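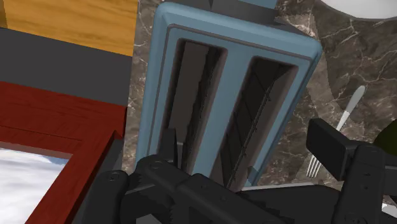 Yaqin Wei would hold the order until the spare finger sets are priced, and wrote as much against item 2 before the rest of the list was filled in. Her comment is kept there in full.

PRE-PURCHASE CHECKLIST, GRIPPER AND ARM, KITCHEN TASKS
Site: Drindley test kitchen
Completed by: Yara Bataineh
Date: July 1, 2019

1. Task list agreed with supplier
OK. Toaster, plate and fork handling, simulated first. Famus quoted against the same list.

2. Spare parts priced
OPEN. Finger sets are left out of the Famus quote. Wei: "Pads wear. I won't sign for an arm when I can't see what a year of pads costs. Shen listed theirs on page one."

3. Finger clearance at toaster slots
OK in simulation, two-slot model only. Repeat on the real counter before acceptance.

4. Contact with heating elements
FAIL. No limit set on finger depth. Supplier to add a software stop - a written promise is not enough. Toaster unplugged for all trials until closed.

5. Loose utensils within reach of the arm
COMMENT. Fork lying beside the toaster in the simulated layout. Keep it in for planning runs. Clear the counter for the first live run.

6. Emergency stop reachable from both sides
Not checked. Counter drawing still with Prultetti.

7. Mounting and floor load
OK.

8. Budget line
Guarding and cabling come to $758, not in the original request. Move to the November round if item 2 is still open - Wei to confirm.

Result: HOLD. Items 2, 4 and 6 to be closed before the order is placed. Recheck item 3 if the finger type changes.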